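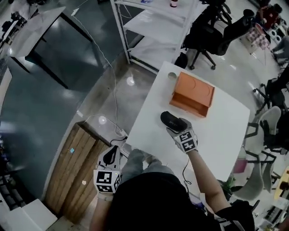

Mar 21, 2021

Dining hall project, notebook 4. Back on the Pramanik Hall boxes today after too long away from them, and I want to get everything down while it's fresh, so forgive me if I wander.

First, the tray question. I had been going along happily assuming that Pramanik switched from the old waitress service to the tray line when the new kitchen opened, since every alumni newsletter repeats it. The kitchen order book says otherwise. There is an order for 155 trays entered a full year before the kitchen was finished, and the next page has a second order for 32 more, which brings it to 187. So they must have been running some kind of line out of the old kitchen, with the steam table squeezed in by the coat racks, I suppose. I went through the yearbook for that year again with the magnifier and there are two dining pictures, both of them of the Founders' supper, when everybody would have been served at the table anyway. No help at all! If anyone reading this comes across an ordinary weekday lunch from before the new kitchen, please put a slip in it and leave it on my shelf.

Dagmar came by before lunch and we had a long talk about captions. She is doing the yearbook index and she has run into the same trouble I had last June, which is that the captions are written by nineteen-year-olds in a hurry and half of them are jokes. "The usual suspects, enjoying the usual" could be any table in any year. We agreed on the following for now, and I'm writing it here so we both stick to it. The caption gets copied exactly, spelling mistakes and all, into its own column. Whatever we know from elsewhere goes in the notes column with our initials. If the only reason we think it is Pramanik and not Endinora House is the wallpaper, we say so. (The wallpaper was the same in both for a while, I'm nearly sure of it, so please be careful.)

Dagmar Michalík goes in the credits with the accent. I left it off the last handout and felt terrible.

Afternoon on the student paper. The Dronholm Beacon ran a meal complaint column called Zallow, for reasons I still can't find. I had guessed it was a cook's name, but there is no Zallow on the staff lists in either spelling. Dagmar thinks it was the color of the gravy, a sort of yellow and sallow together, and I have to say I like that a good deal better than my cook. The column is wonderful reading and I lost more of the afternoon to it than I should have. One writer goes on for three issues about the Thursday-style noodles being served on other days without warning. Another one defends the kitchen quite fiercely, and signs only with an M, and I would love to know whether M was working back there for board. The board jobs list might settle it. It's in the dean's papers, box 70, which is out for rehousing, so that will have to wait.

Things worth keeping from the column:
Seconds were allowed on everything except meat and pie.
Women's and men's tables were mixed at supper well before the handbook says it was permitted.
The milk machine was a very big event. Two front pages.
Coffee could be carried out of the hall in your own cup, then it couldn't, then it could again by spring.

I phoned one of the alumnae from the reunion list, the one who had written us the nice card about the cinnamon toast. She talked for well over an hour and was a delight. She remembers sitting by the north windows every single day, because that was where her hallway sat, and she said that if you came in late and your hallway was full up you took your tray and stood there feeling like you had two heads. She also remembers trays from her first week, which fits the order book beautifully, though she did say herself that she wouldn't swear to it. Notes from the call are typed up and in the green folder. She is fine with her words being used, but would like to see the page first, and wants her maiden name given.

I still need to decide what to do about the menus. I've got a good run of them for the fall and next to nothing for the spring, and I worry that if we put them in the display as they are, people will think the college lived on squash. Maybe just a handful, with the dates shown clearly — or else hold them back until we've asked around in the Endinora boxes. I lean toward holding back.

To do next: order book pages to the scanner, second letter to the cook's daughter, ask about box 70, return the magnifier to Dagmar, whose it is.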